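4.2 Hiatos e a paciência do leitor

O anúncio de pausa tornou-se, na serialização de mangá, um gênero literário à parte, com fórmulas fixas e público fiel. Examinamos 194 avisos publicados na plataforma Giladgate e os 2792 comentários que eles receberam. A expressão "em breve" aparece com uma generosidade que os calendários não confirmam.

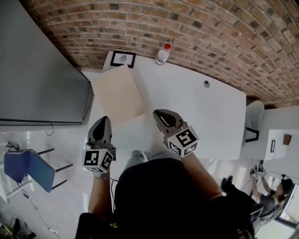 Lyimo propõe separar a pausa declarada da pausa tácita, aquela em que o capítulo simplesmente não vem e o leitor recarrega a página por conta própria. Adotamos a distinção, embora a série Forkudden tenha praticado as duas no mesmo mês de julho e complicado bastante a nossa tabela.

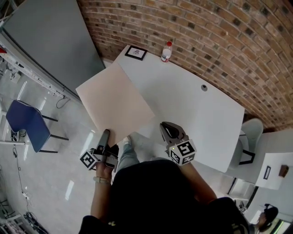

Nos casos em que o autor indicou uma data de retorno, 17 séries a cumpriram e 18 a adiaram ao menos uma vez. O tom dos comentários pouco variou entre os dois grupos: a indignação chega cedo, cansa-se depressa e dá lugar a teorias sobre o próximo arco, algumas mais bem estruturadas que o próprio arco.

Figura 3. Registros de manuseio sobre a mesa, com folha de papel rosa-claro em um deles.

A codificação dos comentários foi feita por Wafula Lyimo, que leu todos e pediu para não ler os da próxima etapa.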